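Olthorpe Home Rooms: Simulation Pack for School Robotics Clubs

Product type: software download, classroom licence
Suits: Years 9 to 12, club teams, first-year college projects
Licence: 24 seats, one school year

Olthorpe Home Rooms is a set of 10 furnished household rooms for teams who want to program a two-armed robot before they have one on the bench. Students write their code, load a room and watch the robot carry it out. The same code format is used in the Penadeck challenge, so work done in the pack can be entered without rewriting it.

The rooms have doorways, fixtures and small objects placed the way people leave them at home. Students can look over the robot from outside or switch to the view from its own body, with both arms reaching out ahead.

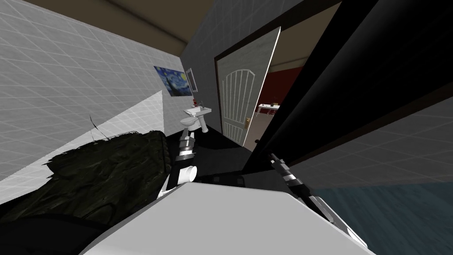 Each room comes with a starter task and two harder ones. Starter tasks cover moving one arm to a set point and stopping before contact. The harder ones ask for both arms at once, or for the robot to get through a doorway and do a job in the next room. There are 33 tasks in the full pack, including 3 open tasks that teams mark themselves using the supplied sheet.

What you get
Room files and robot model
Teacher guide by Perihan Aksoy, with lesson plans for a ten-week term
Student workbook (printable)
Task marking sheets
Email help during school hours

What you need
A desktop or laptop with a separate graphics card. The rooms will open on older library machines, but the view from the robot gets jerky and students lose patience with it. An internet connection is needed to install and to register seats. After that the pack runs offline.

Notes from clubs
"We put two students on each computer, one on the left arm and one on the right. They had to talk to each other to get anything done." Ladi Ibrahim, club leader

"The bathroom took my group three meetings. Start with the kitchen." Osian Jarman, teacher

Ordering
Schools can order by purchase order or credit card. Licences bought in April or later run to the end of the following school year. Extra seats can be added at any time. For a trial copy with one room, write to Sinan Karaca in school sales and include the name of your club.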